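Taming the cable drawer (and the cable box, and the cable bag behind the sofa)

2 March 2021

I had a message from Amber Nuttall asking if I'd ever written up what I did with all my leads and chargers, and I hadn't, so this one's for her. It started when I went looking for the lead for the label printer and pulled out the bottom drawer in the hall, and the whole lot came up in one lump like spaghetti. I put it on the kitchen table, went and fetched the box from under the stairs, then remembered the carrier bag behind the sofa as well. It took me most of a wet afternoon and I'd do it again tomorrow, I enjoyed it that much!

Get everything out first

Don't try to sort a drawer while it's still a drawer. Tip it all out somewhere big and flat, and put an old sheet down if you care about the surface, as the metal ends do scratch. Then go round the house and bring in the strays. I found two phone chargers in the spare room and an aerial lead in with the wrapping paper.

Untangle from the plug ends, not the middle. Find one plug, follow it back, and feed that end out through the knots. If you pull at the middle everything gets tighter and you get cross. My neighbour Kwesi Asamoah swears by giving the whole lump a gentle shake first and I thought he was having me on, but it does loosen things up a bit.

Sort by what's on the end

I used to sort by what the lead was for (kitchen, computer, telly) and that never lasted, as half of mine could be for anything. Now I go by the connector. All the USB ones together, all the figure-of-eight mains leads together, aerial and telly leads together, headphones and other sound bits together. When you need one you're nearly always standing there looking at the hole it goes into, so it makes sense to look for the shape.

Anything you can't identify goes in an envelope with the date on the front. Mine goes out in April if I haven't been in it by then. I've been told by Haris Rajput, who fixes radios, that I will regret this. We'll see.

Check them over

While you've got each one in your hand, run it through your fingers from end to end. You're feeling for splits, flat spots and places where the outer covering has come away from the plug. Anything on the mains side with a split goes straight out, and please don't wrap tape round it and carry on using it. I cut the plug off before I throw a bad one away so that it can't find its way back into the house.

Sticky leads (we've all got them, usually the ones from the kitchen) come up well with a cloth wrung out in warm water and a drop of washing-up liquid. Unplug at both ends, obviously, keep the cloth well away from the metal parts, and dry it all off properly before you put it away. For the old gummy residue where a label used to be, a dab of cooking oil on kitchen roll, leave it a few minutes, then wipe with the soapy cloth.

Coiling

I was wrapping mine round my hand and elbow for years, which my mum did with the iron and the hoover and everything else. It puts a twist in every turn and that's why they spring out at you. What you want is over-under. Make the first loop the ordinary way, then for the second one turn your hand so that the cable goes under itself, then over again, then under. It feels very awkward for the first five minutes. Practise on an extension lead as the thick ones show you more clearly when you've got it right, and if you've done it properly you can hold one end and throw the rest and it runs out flat.

Keep the loops loose. About 30 centimetres across is plenty for an extension lead, and smaller for the thin ones, but never so small that the cable looks strained at the bends.

For ties I've tried most things. Rubber bands perish and leave a mark. Freezer bag ties are fine for thin leads but the wire pokes out eventually. The best I've had is the hook-and-loop tape that comes on a roll, which you cut to length with kitchen scissors. I got mine from Fothergill on the parade, next to the paint, and I'm still on the first roll. Toilet roll tubes are good as well if you don't mind how they look, with one lead to a tube and the name written on the side in felt tip.

Labels

Label both ends of anything that plugs into an extension block behind furniture. You only ever see one end at a time back there, and it's always the wrong one. I use masking tape folded over into a little flag, and biro, as felt tip smudges on it. Ashley Staniforth from my old work uses bread bag tags, the plastic ones, and they do clip on very neatly if you can get hold of them.

Where to keep it all

After all that, don't put them back in a deep drawer! They just sink. You want something low and open with divisions in it, so you can see the lot from above. A cutlery tray does nicely for the short ones. I've also seen shoe boxes cut down and pushed together, and that cost nothing. Put the ones you use every week at the front and the odd ones at the back, and leave one section empty for whatever turns up next.

Don't be too fussy about it either. If a loop hangs over the side a little, leave it. The thing I got wrong the first time was giving every lead its own tiny slot, and within a fortnight I'd stopped bothering and it was all on top in a heap. Bigger sections, fewer of them, and everybody in the house can manage it.

Long extension leads I hang up, on a big hook inside the cupboard door, away from the boiler pipe. And if yours is the sort on a drum, unwind it completely before you run a heater or anything hungry off it, as they can get very hot when they're wound up.

Next time I'm going to have a go at the batteries, which are in a biscuit tin at the moment and really shouldn't be loose like that with all their ends touching. If you've got a good way of keeping the flat ones apart from the new ones, do tell me.
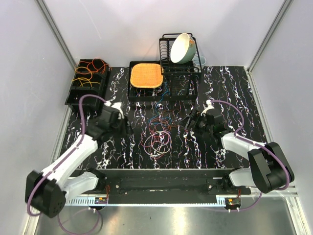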